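Werkstattordnung und Arbeitshinweise
Abschnitt Montageplätze mit zwei Roboterarmen

Die folgenden Hinweise gelten für alle Personen, die in der Werkstatt Trorkstead an einem Platz mit Roboterarmen arbeiten oder einen solchen Platz einrichten. Sie ergänzen die Betriebsanleitung des Herstellers und ersetzen diese nicht. Bei Widersprüchen gilt die strengere Vorschrift. Auskunft erteilt Theresia Kuster, in ihrer Abwesenheit Silvan Lanz.

Zutritt und Anmeldung
Wer erstmals an einem Montageplatz arbeitet, lässt sich vor Ort einweisen und unterschreibt das Einweisungsblatt. Die Einweisung ist jeweils im Mai zu erneuern. An Sonntagen bleiben die Arme ausgeschaltet. Lose Kleidung, Halstücher und Umhängebänder sind vor dem Betreten des Arbeitsbereichs abzulegen, lange Haare werden zusammengebunden.

Einrichten des Tisches
Die Tischhöhe beträgt 83 cm und darf nur nach Rücksprache verändert werden. Abdecktücher werden so aufgelegt, dass sie nicht in die Gelenke gezogen werden können. Vor jedem Lauf ist das Tuch im Greifbereich mit der Hand glatt zu streichen, und zwar bei stillgesetzten Armen. Werkstücke aus Kunststoffrohr sind vorab trocken zusammenzustecken. Klebstoffe und Gleitmittel gehören nicht auf den Tisch.

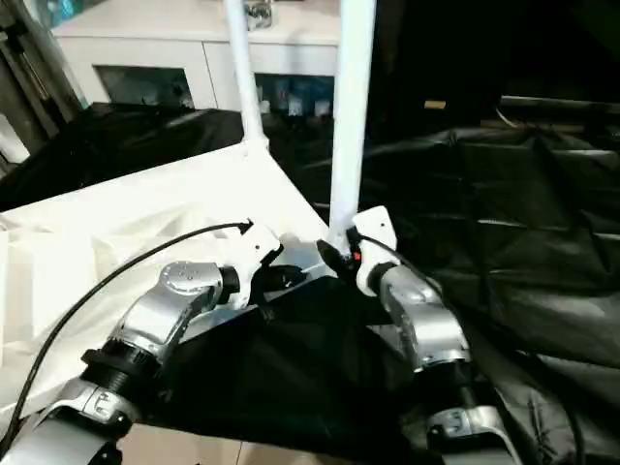
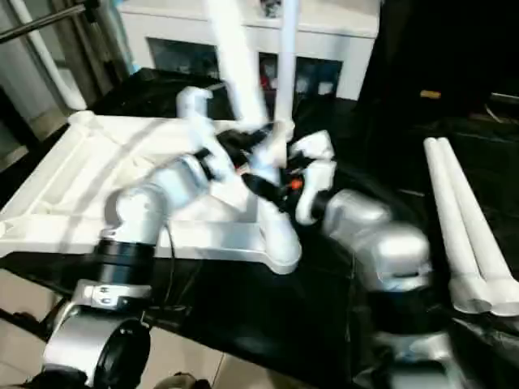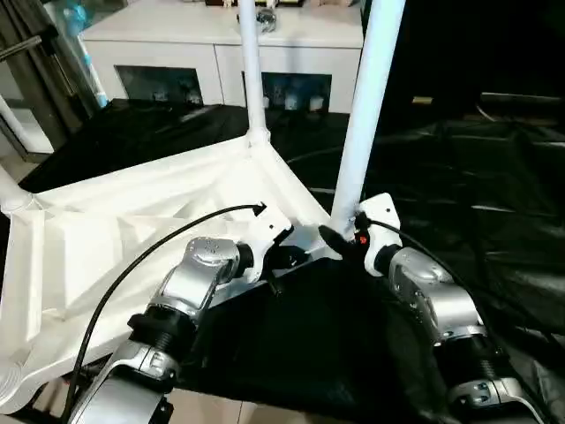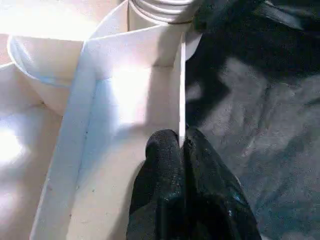

Die Leitungsführung ist vor jeder Inbetriebnahme zu prüfen. Jede Leitung muss der vollen Bewegung des Arms folgen können, ohne sich zu spannen, und darf dabei weder Werkstück noch Abdeckung mitnehmen. Besonders zu beachten sind frei hängende Bögen, wie der im ersten Bild, der vom Greifergehäuse des linken Arms lose über das weisse Tuch läuft. Solche Bögen werden von Hand bis in die Endlagen beider Arme verfolgt, bevor der Antrieb freigegeben wird. Bleibt eine Leitung hängen, wird sie neu verlegt und der Durchgang wiederholt. Kabelbinder an beweglichen Gelenken sind nicht zulässig.

Greifen an gemeinsamen Teilen
Fassen beide Greifer dasselbe Bauteil, so gibt ein Arm die Lage vor, der andere folgt. Die Zuordnung ist vor dem Start in das Platzbuch einzutragen. Die Greifkraft ist für Rohrverbindungen auf höchstens 23 Newton zu begrenzen. Lange Rohre werden beim Einsetzen am freien Ende abgestützt. Dünnwandige Behälter und Trennwände sind an der Kante zu fassen; die Finger sind dabei ganz langsam zu schliessen. Nach einer Kollision ist der Lauf abzubrechen, auch wenn kein Schaden erkennbar ist.

Verhalten im laufenden Betrieb
Der Not-Halt muss für die Aufsicht jederzeit in Griffnähe liegen. In den Bereich zwischen den Armen wird erst gegriffen, wenn der Antrieb abgeschaltet ist. Anzeigeleuchten am Greifer gelten nicht als Nachweis des sicheren Stillstands. Massgebend ist die Stellung des Hauptschalters. Spätestens nach 53 Minuten ist eine Pause einzulegen und der Sitz der Greiferfinger nachzuprüfen.

Reinigung und Abschluss
Fingerflächen werden mit einem leicht feuchten, fusselfreien Tuch abgewischt und müssen vor dem nächsten Lauf trocken sein. Druckluft ist zum Reinigen der Gelenke nicht gestattet. Tücher und Planen sind auszuschütteln, zu falten und im Regal abzulegen. Beide Arme werden in Ruhestellung gefahren und ausgeschaltet.

Beschädigte Leitungen, lockere Schrauben und ungewöhnliche Geräusche sind noch am selben Tag an Gebhard Rainer zu melden. Der betroffene Platz bleibt bis zu seiner schriftlichen Freigabe gesperrt.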